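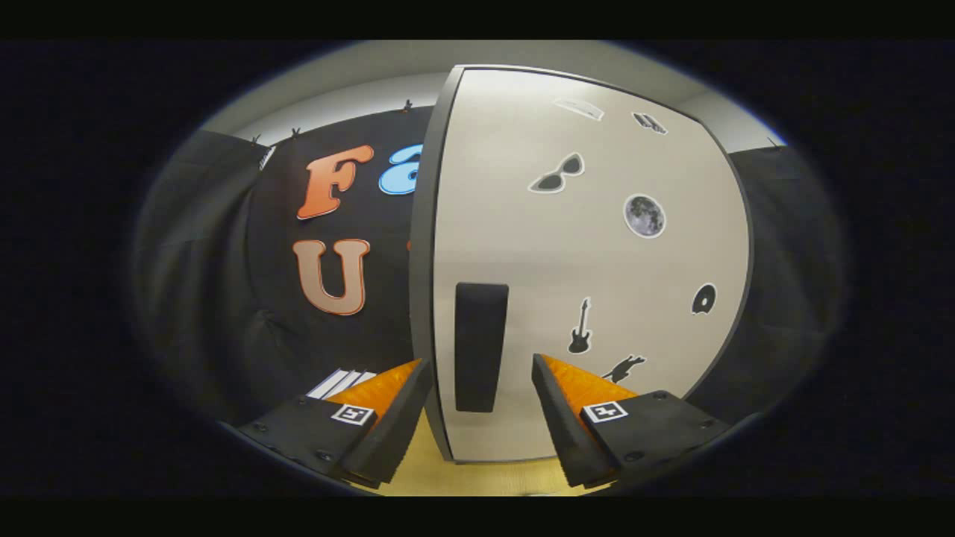

Stickers so far. The moon is my favorite.

Board: Ports and Itineraries
Thread: Roda overnight call, ship's transfer or local ferry to Gisa?

keelson_44
Our sailing on the Amaral has an overnight at Roda. All aboard is 4:30 p.m. on the second day. I want to spend the first afternoon in Gisa, across the sound. The ship sells a transfer for $116 per person. The public ferry is $9 each way. Scheduled crossing is 90 minutes. Has anyone done it independently, and does the ship berth at the town pier or at the container terminal?

portside_lurker
Berth depends on length. The town pier takes ships up to 282 meters. Anything longer goes to the container terminal, where you can't walk to the gate and have to wait for the port shuttle. The Amaral is under the limit, so you should get the town pier unless another ship has it. Check the port authority's berth list the week before. The cruise line's own port guide is not reliable on this.

Dunmarrow
Did it in December. Ferry landing is a short walk from the town pier. Turn left out of the gate and stay on the water side of the fish market. Tickets are sold at the window only, cash or card. The outbound crossing was on time. The return left 25 minutes late and nobody at the landing made an announcement.

tidetable
I would not do this on a port day with a same-day departure, but on the first day of an overnight the risk is small. The worst case is a hotel in Gisa and the first boat back in the morning. Carry your passport and any medication.

portside_lurker
Disagree on the passport. Roda and Gisa are the same country and the ferry is domestic. A photocopy and the ship card were enough for me at the port gate. I leave the original in the safe.

tidetable
And if you are stuck in Gisa overnight, the hotel desk will ask for the original. Mine did. A copy was refused.

keelson_44
Noted, I'll carry it. Is there any swell on the crossing? My wife does not do well on small boats.

Dunmarrow
The first third is sheltered by the breakwater and the island. After that you are open to the northwest until the Gisa light. With wind from that quarter it rolls. Sit low and aft. The upper deck seats have the view and the most motion.

Quillback
Contrary view: pay for the transfer. It uses a fast catamaran chartered from Fosetti, it takes half the time, and it leaves from alongside the ship. If it's late, the ship knows where you are. For two people the difference is $196 and you gain an hour and a half on shore.

portside_lurker
That only holds if it leaves on schedule. Ours was held for a tour group and we lost 40 minutes of it. The excursion desk did not refund anything. You are also tied to its return time, which was 6 p.m. when I did it. The last public boat was at 9:15 p.m.

Quillback
Return was 7 p.m. on ours. Different season, probably.

tidetable
Also check the day of the week. The late ferry did not run on Thursday when I was there. The posted timetable marks it with a small letter next to the time and the footnote is on the back of the sheet.

keelson_44
We arrive on a Thursday. Is there an earlier boat that would work?

tidetable
There was a 5:40 p.m. Confirm it at the window when you buy the outbound ticket, and buy the return at the same time.

keelson_44
Then the return times are nearly the same and it comes down to cost. I'll take the ferry if the wind is light and the catamaran if it isn't, assuming the excursion desk still has seats that morning.

Quillback
It sold out the night before on our sailing. Ask about the cancellation cutoff when you board.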